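Telero Community Help
Perception and Planning > Grasp width and object classes

Grasp planner assigns one closing width to thin and thick objects after calibration update

Posted by mirlow_bench, Oct 17, 2019

Our laboratory operates the Telero planning stack with the Mirlow perception module on a tabletop manipulation task. The objects are wooden blocks and small household items, and the training data come from hand-held gripper recordings made on the same table. The two views below come from the wrist camera stream that the module receives.

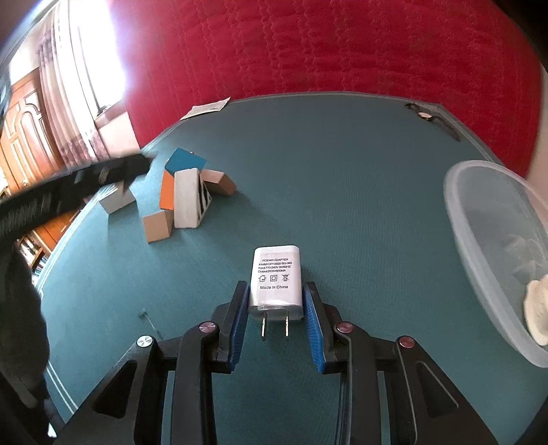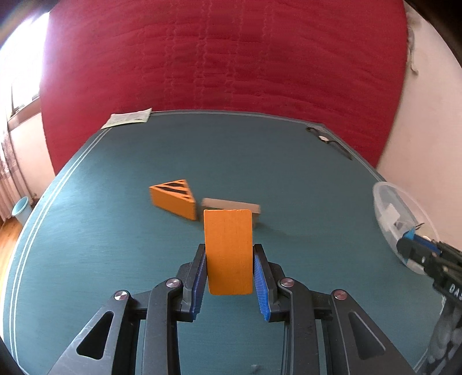

Expected and observed behavior

The planner is expected to read the object width from the perception output and set the closing target separately for each object. Since we moved to the new calibration file, the closing target is the same for the power adapter and for the orange block held upright in the jaws. The segmentation masks look reasonable in both cases. The log reports "width_source: default" on every plan, with no warning and no error.

The following has already been tried:

- Restarting the perception node before the planner, and the planner before the perception node.
- Restoring the calibration file we used in February. The behavior did not change.
- Raising the mask confidence threshold. Fewer objects were detected, but the width remained the same.
- Replaying a recorded session of 3,000 images offline. The result was identical to the live run.

We would like to know under what conditions the planner ignores the measured width, and whether this can be made visible in the log. A full reinstallation is possible but would require approval on our side, and we would prefer to avoid it.

Reply by cosgrove_support

The value "default" in that field indicates that the planner received a width message but rejected it. The most frequent cause is a difference between the time stamp on the mask and the time stamp on the gripper state. When the difference exceeds the permitted limit, the planner discards the measurement and uses the width stored in the gripper profile. This is done without a warning at the standard log level.

Please proceed as follows.

1. Set the planner log level to "detail" and repeat one plan. Look for lines that begin with "width rejected". The age of the message is printed in milliseconds at the end of the line.

2. Compare that age with the parameter max_width_age in the planner configuration. In the current release it is set to 241. Earlier releases did not apply a limit, and this would explain why restoring the older calibration file made no difference.

3. If the age is above the limit, confirm that both nodes use the same clock. A perception node running on a separate computer must have time synchronization enabled. We do not recommend raising the limit until this has been confirmed - an old width applied to a moving gripper can produce a closing target for the wrong object.

4. If the age is within the limit, check the frame name in the width message. It must match the camera frame in the gripper profile exactly, including capital letters.

For offline replay, the planner must be started with simulated time. Without that setting every recorded message is treated as expired, and the replay will show the default width whatever the cause of the live problem may be. Your offline result should therefore be set aside for the present.

Reply by notosard_user

We had the same thing and reinstalled everything. It worked after that. I do not know which part fixed it. You may also want to delete the cache folder.

Reply by mirlow_bench

Thank you. The detailed log shows "width rejected" on each plan, with an age of 364. The perception computer had lost its time synchronization when it was moved to another network. With synchronization restored, the reported age is 9 and the log shows "width_source: measured" for both objects. The max_width_age parameter was left unchanged.

The offline replay also gives separate widths once simulated time is enabled. We would ask that the rejection message be raised to the warning level in a future release. The cache folder was not deleted.

Status: Resolved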